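# Trerneck draft flood overlay: freeboard and the 200-year line

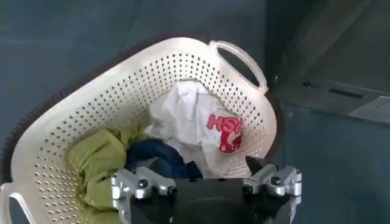
*Laundry basket, perforated sides, molded handle.*

**orestis_v** wrote:

The planning department posted the revised overlay for Trerneck on 15 February 2026. Main changes from the September version:

- The mapped hazard area now follows the 200-year flood line. The old one used the 20-year line plus a fixed buffer.
- Minimum floor level is the mapped flood level plus 3 feet of freeboard in Zone A and 1 foot in Zone B.
- The low ground east of Pesonen Creek moves from B to A.

The hydraulic model report is in Appendix C. It was prepared by Eltusari and signed by Cinzia De Luca. I have read the main report but not the appendix tables. Does anyone know what tailwater condition they used at the harbor end?

---

**gendska_rd** wrote:

Table C-4. Mean high water plus a sea level allowance, held constant for the whole run. No surge component.

---

**orestis_v** wrote:

Then the lower reach is understated. A constant tailwater at mean high water gives you a river flood arriving on an ordinary tide. The two biggest events on the gauge record both came with onshore wind.

---

**jhun.e** wrote:

> Then the lower reach is understated.

Not necessarily. If you stack a 200-year river flow on a rare surge, the combined event is far rarer than 200 years and the map no longer means what the legend says. You need a joint probability analysis to pick the pair. The report says one was out of scope, and I think leaving surge to the separate coastal overlay is defensible.

---

**orestis_v** wrote:

It would be defensible if the coastal overlay existed. It has been "in preparation" since the last plan review. Until it is adopted, a lot on lower Gendska Road is assessed against the river map and nothing else.

I am not asking for the two extremes to be stacked. A sensitivity run with a modest surge would show how far upstream the effect reaches. That is a short job once the model is built.

---

**S Kyriakidis** wrote:

Question from a homeowner, not an engineer. Our lot is east of the creek, so B to A. We have a permit for a rear addition, issued last year, foundation not started. Does the new floor level apply to us?

---

**gendska_rd** wrote:

Section 4 of the draft. Permits issued before adoption keep the old level as long as work starts before the permit lapses. If you let it lapse or ask for a major amendment, you are reassessed under the new one. Get the expiration date in writing from the counter.

---

**S Kyriakidis** wrote:

Thanks. Is moving a door a major amendment?

---

**gendska_rd** wrote:

The draft doesn't define it. Worth putting in a submission.

---

**elin_t** wrote:

I disagree with most of the thread on priorities. The line on the map matters less than fill. The draft lets owners in Zone A reach the floor level by filling the lot, with compensatory storage "where practicable." Every filled lot on that flat pushes water onto the neighbors who haven't filled. The old code required piers east of the creek and the new one drops it.

---

**jhun.e** wrote:

Agree that the wording is weak. I don't agree that it outranks the mapping. Without a decent flood level you can't size the storage or set the piers either.

Also, piers are not free. On that soil they are going to need to go deep, and the cost difference on a small house is significant.

---

**elin_t** wrote:

The cost of fill isn't zero, it lands next door. I'd accept a cap on fill volume per lot as a fallback. "Where practicable" should go – it gives the assessing officer nothing to refuse on.

---

**orestis_v** wrote:

Has anyone asked for the model files? Appendix C has peak levels at the cross sections but no roughness values for the overbank areas, and the creek result will be sensitive to those.

---

**gendska_rd** wrote:

Requested. Was told they would be released with the response to submissions, so after comments close. I have objected to the order of that in writing and will post the reply when I get one.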